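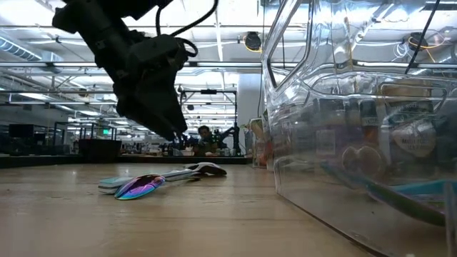
In Defense of the Clear Box

by Fernanda Seixas

I own more computer mice than hands. I discovered this in March, when I decided to clean my work table before my sister came to stay with me, and I found that every drawer I opened had one inside. One had a cable so long that I could have used it in the next room. One had no battery cover. One was perfectly good, and I had replaced it only because I could not find it.

I want to write about that last one, because I think many homes have such an object, and because it changed my opinion about how we should put things away. My opinion is simple and my husband says it is also ugly. I believe that small things should live in transparent boxes, on a table or on an open shelf, where a person can see them. I don't mean clothes or dishes. I mean the small things of the desk: mice, adapters, little bottles, batteries, the rolls of tape, the flat things with a cable whose name we forget.

In the country where I grew up, a good house was a house with closed doors. My mother had a tall cabinet in the corridor, made by a carpenter called Tavares, and everything went into it. When visitors came, the house was beautiful. When you needed a screwdriver, you opened the cabinet and closed it again quickly, before something could fall on your foot, and then you went to the neighbor and asked for his. I loved that cabinet. I still remember its smell, of wax and old paper. But I must say that it was a place where things went to be lost with dignity.

When I moved to this country I tried to continue in the same way. I bought a set of boxes from a shop called Brikarora, gray, with lids, all the same size. They looked very serious on the shelf. I wrote labels for them with a small machine: CABLES, OFFICE, VARIOUS. You can already guess which box became full first. After one winter, CABLES had cables and also a bicycle light. OFFICE had the envelopes and my vitamins. VARIOUS I could not lift.

The problem of a label is that it tells you what the box contained on the day when you were full of energy. It is a small letter from a better version of yourself. A transparent wall cannot do this. It shows what is inside today, including the bicycle light.

I know the arguments on the other side, and I will try to be fair to them.

The first argument is that it looks messy. Yes. A clear plastic bin with little bottles and jars in it, and a piece of cardboard which somebody put there for a reason, is not a nice thing to look at. The plastic also reflects every lamp in the ceiling, so that from some places in the room you see more lamp than bottle. My husband, who likes a quiet room, says that it is like living in the back of a pharmacy. I understand him. But I ask him this: where is the glue? And he knows where is the glue. He can see it from his chair. In the time of the gray boxes he asked me for the glue every week, with the voice of a man who has looked everywhere, and he had looked in one place.

The second argument is more interesting. Some people say that if you see all your things all the time, you cannot rest, because each object asks something from you. The bottle says, finish me. The mouse says, repair me. A closed door is a kindness to the mind. I took this argument seriously for a long time, and I think it is half true. The objects do ask. But I believe that they should ask! If I have a mouse that needs only a battery and I hide it, the question doesn't go away, it only becomes older. One day I buy a new mouse, and then I have two questions in the drawer.

I have an example from my work. I do translations of manuals for a small company, Prodex, and for three years I had a desk in their office. The office manager there was a tidy woman and she arranged all the spare equipment in a metal cupboard with a key. The key was in her bag. If your mouse stopped working in the morning, you wrote to her, and if she was in a meeting you waited, and you did your work with the keyboard only, like a pianist who is being punished. When she left, the new manager took everything out of the cupboard and put it on a table beside the printer, in open bins. There was a discussion about it. Someone was afraid that everything would disappear. In my memory the opposite happened: things that had been missing came back, because people finally knew where was the place to bring them.

I admit that an office is not a home, and that people are more careful with a table which is seen by everyone. Still, I think the lesson travels.

The third argument is about dust, and there I have no answer. A lid helps. A cloth helps more.

Now I should explain how I do it, because an opinion about boxes that does not say how to fill them is only a mood.

I begin with an empty table. It should be a real table, at a good height, and not the floor and not the bed. On the bed you get tired and you lie down next to the objects. A pale surface is best, I find, because on dark wood a black adapter can sit in front of your eyes and you will still look for it. I bring the things in small groups, never the whole drawer at one time. In my last cleaning I had a group like this: a shiny mouse that goes from purple to green when you turn it, a white one, and next to them a few flat and long pieces which I had to pick up and think about. That is enough for one group. When I have poured out a whole drawer, I have always, without exception, pushed it all back in with my arm before dinner.

Then I put each thing in my hand and try it. I don't ask if it brings me happiness. A mouse does not bring happiness, it brings a small arrow. I ask if it works, and I connect it to see. If it works and I have one already in use, it goes in the clear bin, in front, where it will be the first thing I see on the day when the other one dies. If it doesn't work, it goes in a paper bag by the door, and the bag goes to the recycling point the same week. I was very strict about this in the beginning and I am less strict now. The shiny one I would keep anyway. It is a beautiful color, and I am permitted some weakness.

Heavy things go at the bottom, and bottles stand up. It sounds like advice for a child, but I once laid a bottle of correction fluid on its side on top of a stack of good paper, and I was not a child. Round things with a label on the lid should have the label toward the outside, so that the box can be read through its wall. For very small parts I use a second box inside the first, also clear. I tried a product with many little compartments, the Jestix, which a friend recommended to me strongly. It was well made. But a compartment is again a kind of label - it tells you how many types of thing you are allowed to own, and I always own one type more.

And I leave space. A full box is a closed box, even when it is transparent. You see only the layer which is against the wall, and behind this layer the old corridor cabinet begins again, with its wax smell and its lost screwdrivers. When I can no longer see through from one side to the other, it is time to take something out.

There is a moral side in this too, I think, although I don't want to make it too big. We buy many things twice. In our home it was mostly small amounts of money, a cable, a pack of batteries, a third pair of scissors, and because each amount was small we never felt it. But somebody made the second cable, and a ship brought it, and it lies now in the dark near its brother. When I look at what I took out from the drawers in March I am not proud. I could furnish a small office with it. I gave the good ones away to the school in our street, and they were glad to have them, and I was glad too, but it would have been better not to buy them.

My sister, when she came, looked at the table and at the bin on it and asked if we were moving out. I said no, we are storing. She has our mother's taste and she was not convinced. Two days later she needed an adapter for her telephone, and she stood up from the sofa, walked to the bin, looked through the side of it, and took one. She did not say anything and I did not say anything either. She has, I must add, still not bought a clear box for her own house, and on the telephone last week she told me that she is thinking about a cabinet.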